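June 2022

I came home with heavy legs and I want to write before I forget the details. It was our second week with the new way of working on the waterfront path.

Before, each of us had a section and walked it in the morning with a notebook. I wrote which rail was weak, where the leaves made the ground slippery, where the water stayed. Now the Gromel unit travels the path before we start, and a program called Pareleo makes the list for us. When I arrive, the list is already on the tablet. Today it had 812 lines for the full path. Most of them said "check surface." I walk only to the places it tells me.

Lachlan Mahuika says we must be patient with it, and that last December the notebooks were a mess. He is right about the notebooks. Mine was not a mess, but I did not say this.

I keep three views from the path with this page:
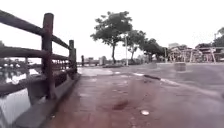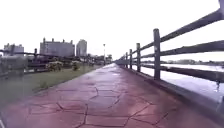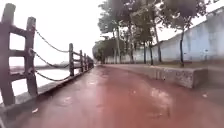 After lunch

We had a meeting in the small office. The company wants every line closed the same day, with a code. There are codes for posts, for rails, for curbs and for trees. There is no code for "I looked and it is fine, but look again after the winter." I asked about this and Lachlan wrote my question down. McPhee, who has the section after mine, asked if they will need fewer people next year. The answer was long and I did not understand if it was yes or no.

What I miss is the walking without a list. I used to stop at the fence and look at the water for one minute, and in that minute I often noticed something. Now the tablet shows the time between two lines, and I feel it in my back when I stop.

One good thing: I do not carry the measuring wheel anymore, and my shoulder is better. Also the reports are shorter. I finished mine before four and did not have to ask anyone for a spelling.

Tomorrow I will take the old notebook in my jacket. Must buy batteries for the lamp and call my sister.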